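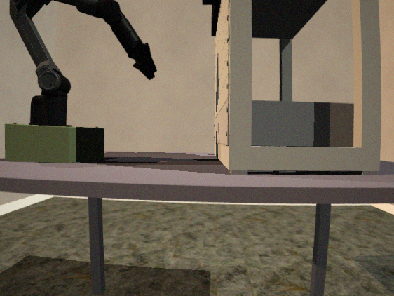
PRATEVDALE DISC GOLF CLUB OPENS SECOND COURSE ON FLUSTBERG HILL

For immediate release

PRATEVDALE - New 18-basket disc golf course on the north side of Flustberg opens to the public in September. Free to play, sunrise to sunset. No tee times, no dress code. Bring your own discs or borrow a set at the hut for a small deposit.

The club has 290 members now, up from 174 when the first course went in by the river. That course is nine baskets and on a nice evening there's a line at the first tee. Members have been asking for a longer layout for years. Now they have one.

"We had people waiting half an hour to throw one disc," said club president Hermine Schnyder. "You can't teach a beginner like that, they just go home."

The course

Par 60 from the main tees. Short tees on every hole for kids and new players. The front nine stays mostly in the open, across the old hay meadow. Back nine goes up into the beech woods and it gets tight in there. Hole 14 is the one people are going to talk about - downhill, hard left, creek along the whole right side. Out of bounds is the water plus the near bank, marked with blue stakes.

Layout is by Daniyal Bugti, who also did the river course. He walked the hill through most of the winter and changed the routing several times, mainly to keep throws away from the hiking trail. The trail crosses once, between 6 and 7. Players give way to walkers there, always. There's a sign.

"I wanted a course where a short thrower can still make a good score," Bugti said. "Hole 3 you can play with a putter the whole way. Hole 11, no. Hole 11 is long, sorry."

Tee pads are rubber over packed gravel. The ones on 12 and 13 are still settling so watch your footing if its been raining.

Kirnora Open

First event on the new course is the Kirnora Open, two rounds, held on opening weekend. Sponsored by Kirnora, the outdoor shop on the market square. Total purse is $3,000, split across the open, women's, over-50 and junior divisions. Entry is $20, juniors play free. Check-in at the hut from 7:30 a.m., first round at 9:00. Shotgun start, so please don't show up at 8:55.

Evelien Van Acker, last year's women's winner on the river course, is back to play and will give a free putting clinic the afternoon before round one. No sign-up needed. All ages. Clinic is on the practice green next to the lower parking lot, bring two or three putters if you have them.

"Most of the strokes people lose are inside the circle," Van Acker said. "They spend all summer working on distance and then they miss from fifteen feet. I did it too."

Getting there

Parking at the Wieser lot at the bottom of the hill. Do not park along the farm road, the tractors need it. From the lot it's a ten minute walk up to the hut, or take the village bus to the Flustberg stop and come in by the upper gate. Restrooms at the hut only, there are none on the back nine.

Dogs on a leash are OK for casual rounds but not during tournaments.

League play

Evening league moves up to Flustberg starting the week after the Open and goes until the light runs out. Handicap format, random doubles once a month. Burgi Brunner is running league again, sign up with her at the hut or on the sheet by the first tee. The river course stays open all year as before and will keep the beginner nights.

Winter hours for the hut will be posted later. Scorecards and maps are free at the hut wihle they last, and theres a big map on the board at hole 1.

Media contact: Lorenz Lanz, Pratevdale Disc Golf Club. Reporters who want to walk or play the course before opening should get in touch with him. Loaner discs available, wear real shoes.

###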